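Ernton Wrist-View Demonstrations: Data Card

Maintained by the Khosravi laboratory, Ukley site. Contact: Javiera Salinas, data steward.

Summary

This release contains 700 demonstrations of tabletop handling tasks, recorded while trained operators guided a robot arm by remote control. It is intended for research on imitation learning and for the study of operator behavior. Each demonstration covers one attempt at one task, from the operator's start signal to the stop signal.

Collection

Nine operators took part. Each completed a practice period before recording and worked in sessions of no more than 60 minutes. Tasks were assigned from a list of 26 written instructions, which is included in tasks.txt. Operators used the Brultent handheld controller and were free to choose their own approach path and speed. Failed attempts were kept and are marked in the outcome field.

Contents of each record

Joint positions and gripper commands are stored with a shared clock. Wrist camera video is stored separately and linked by record number. The written instruction, operator code and outcome are in the index file. Operator names are not distributed.

Known limitations

Controller input was lost briefly in a small number of records from May. These carry the flag input_gap and should be left out of timing studies.

The wrist camera has a fixed focus. At very short range a surface can take up most of the view and lose its fine detail, leaving soft changes of tone and a faint line or edge. Records of this kind have not been removed. Users who train on wrist video alone should review the near_range flag before selecting data. 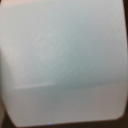 Terms of use

The data may be used for noncommercial research. Redistribution of modified copies requires written permission from the laboratory. Publications should cite the release by name and version number.

Corrections

Errors in labels or timing should be reported to the data steward with the record number and a short account of the problem. Corrections are listed in CHANGES.txt.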